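Search this community Enter keywords

Cutting upholstery foam square without a foam saw

Heino Kalniņš

I am replacing the seat foam on a window bench and four dining chairs. The foam is a medium-firm polyurethane, 4 inches thick, bought as one slab from Wasley. I have tried a utility knife, a serrated bread knife and a hot wire cutter I put together from a guitar string and a bench supply. None of them gives me a square edge over the full thickness. The top face is on the line and the bottom face wanders by up to 3/8 inch. The hot wire was the straightest but it left a hard skin on the cut and the smell was bad enough that I stopped after one pass.

A foam saw costs more than the slab did. Is there a method using common tools that holds square within 1/8 inch? The longest cut is 52 inches. Covers are already sewn, with boxed sides, so a slanted edge will show.

Ju-won Yang

Electric carving knife. The kind with two reciprocating blades, sold for turkey. A used one is fine. Hold it vertical and let it do the work.

Also don't use the hot wire on polyurethane indoors again. The fumes are toxic. Hot wire is for polystyrene.

Idalina Tavares

The carving knife is the right tool, but a carving knife alone will not hold 1/8 inch over 4 inches of depth. The error you describe comes from two sources, and changing the blade fixes only one of them.

The first source is compression. When you press down on foam, it squashes under the blade and spreads to the sides. You cut a straight line through foam that is out of shape, and when it springs back the cut is curved. A single-edge knife pushes the foam in one direction the whole time. With two blades moving against each other most of that push cancels out, provided you don't lean on the tool.

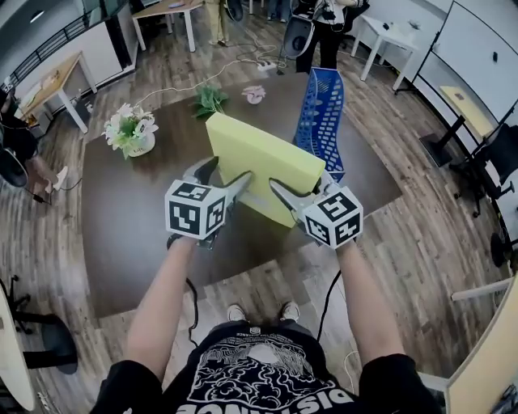

The second source is blade angle. Over 4 inches of thickness, a tilt of five degrees puts the bottom of the cut off by about 0.35 inch. That is very close to your 3/8, so I would suspect tilt before anything else. It is hard to see five degrees by eye when you are standing over the work.

Procedure:

Mark both faces. Use a felt-tip marker and a straightedge, and measure each face from the same factory edge. Ballpoint drags and tears the surface.

Place the slab on the table with the cut line overhanging the edge by an inch or so. The blade needs clear air under it. Lay a board on top, right up to the line, and weight it just enough that it stays put. Too much weight brings the compression problem back.

Tape a small try square to the board as a sight reference, or clamp a block with a true vertical face at the start of the line. Start the knife before it touches the foam. Keep it upright and advance slowly. On a 52 inch cut I allow four minutes. Stop the motor before you pull the blade out if you have to reposition.

Check the bottom line every foot. If it has drifted, correct on a second pass from the waste side — do not try to steer back in the middle of a cut.

Cut your pieces oversize. For boxed covers the usual practice is to make medium-firm foam 1/2 inch larger than the finished cover in length and width. The cover pulls it in and the corners fill out. Batting over the front edge will hide an error of 1/8 inch completely, so your tolerance may be tighter than it needs to be.

If an edge still comes out slanted, an 80 grit sanding block will take it down. Short strokes, one direction only. Wear a dust mask.

Heino Kalniņš

Thank you. I bought a used carving knife on Saturday and tried it on an offcut with the board and the try square. Bottom face is within 1/16 over 18 inches. Tilt was the problem, I had been leaning the bread knife toward myself. Will do the long cut next.

Gun-woo Ki

For anyone reading later who has no carving knife: a fine-tooth hacksaw blade held in a rag works on 2 inch foam. I would not use it on 4 inch. Some people freeze the foam first to stiffen it. I tried that with a chair pad and saw no difference, dry foam has very little in it to freeze.

Some upholstery shops will cut to size if you bring a paper template. Mine charged less than the carving knife would have cost, but it took them nine days.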